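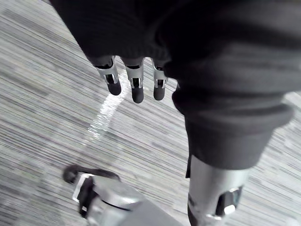 2/19/24 Cuffs, the black knit, and the carpet again

Spent most of the morning on cuffs. I know, I said I'd be done with cuffs in November, but the dark trousers came back to the top of the pile and I still don't love how the turn-up sits. It's a big thick roll, nice and round, and you can see the seam line running across it. I like a fat cuff! I just want it to look like we meant it.

What I tried, so I don't try it all over again next time:

Pressing the roll flat. Nope. It goes sharp at the fold and the layers show as a hard ridge, and then it looks like a school uniform. Steamed it back out and let it go soft again.

Tacking it at the seams only, 2 stitches each side, dark thread. Better. The roll keeps its shape and the bottom edge stays pretty straight. I'd call this the one to beat.

Tacking all the way around. Looked great on the table and awful on, because everything pulls as soon as the leg is at an angle. Took it all out, which ate up a good chunk of time I'd promised to the Silanmont order (sorry, Primo).

Next thing to try is a strip of something light inside the fold, maybe 20 mm wide, just enough body to hold it up. Primo Tedesco thinks there's still a roll of the Drurkton tape in the bottom drawer. I looked and found buttons, chalk, and a sandwich bag full of hooks. Will look again.

The black knit

Really happy with this one. It's soft, it hangs down loose and creases a little without looking slept in, and the ribbed texture shows up best in the folds near the bottom. On the table I'd thought it was a bit plain. Hanging is a different story, you get all that shadow in the folds and it starts to look expensive.

Length is the question. I keep going back and forth on taking it up. Primo says leave it, I say an inch, and we've had this conversation enough that I'm writing it down so one of us can win. For now it stays long. If we do shorten it, do it from the body and keep the bottom as is, please please don't cut into the ribbing.

Also, black on dark is a pain to work with in that corner. I ended up with the desk lamp on the floor so I could find my own stitches. Somebody move the good lamp back from the Ebrahimi table when they're finished with it.

The carpet

Every dropped pin disappears into those gray stripes. I went over it with the magnet after lunch and got 13, and I'd only dropped maybe half of those, so the rest of you owe me. Shoes on, everyone.

It does make a decent background for looking at hems, though. The stripes give you something to check an edge against, as long as you remember that a cuff on an angled leg isn't going to line up with anything. I fell for that once already and nearly re-cut a perfectly good edge.

Odds and ends

Dritum still hasn't answered about the dark thread. We have one cone of the 4000 left, so no using it for basting.

Iron is spitting again, left side. Put a scrap under it before it touches anything you care about.

Sample cuffs are in the tray by the window, tacked one on top. Try them and write on the tag what you think.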